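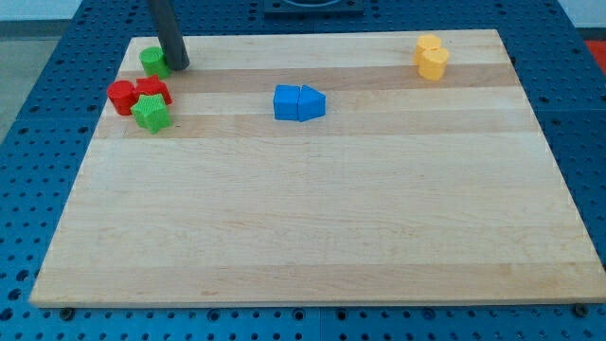

Carleen Costigan wrote to ask whether the stripes in the wood could be left out of hers. They could not. The Unda board is glued up from separate strips, each strip has its own opinion about what colour pale is, and we send them out in the order they come off the clamps. If you get a honey-coloured band, you have a honey-coloured band. Tiny dark specks are also included at no extra charge.

Unda play and sorting board

A plain flat board for small plastic shape blocks, jigsaws, beads and anything else that would otherwise live under the sofa. There are no grooves, trays or printed alphabets. Children seem to manage.

Finish: food-safe oil, one coat. A second coat is up to you and your patience.
Thickness: 3 cm
Length: 574 mm (we were aiming for something rounder)
Edges: straight, lightly sanded
Blocks: sold separately, see the Toltutberg bag

Care

Wipe with a damp cloth and stand it on its edge to dry. Don't soak it, and keep it out of the dishwasher, whatever your brother-in-law says about his chopping board. Felt-tip comes off with fine sandpaper. Wax crayon comes off with fine sandpaper and bad language.

Delivery

Boards go out from the Kesavis workshop within 8 working days. The shorter Quinlan board sold out in October and we expect 13 more once the timber has settled. Email us if you'd like one kept back, and please say which size.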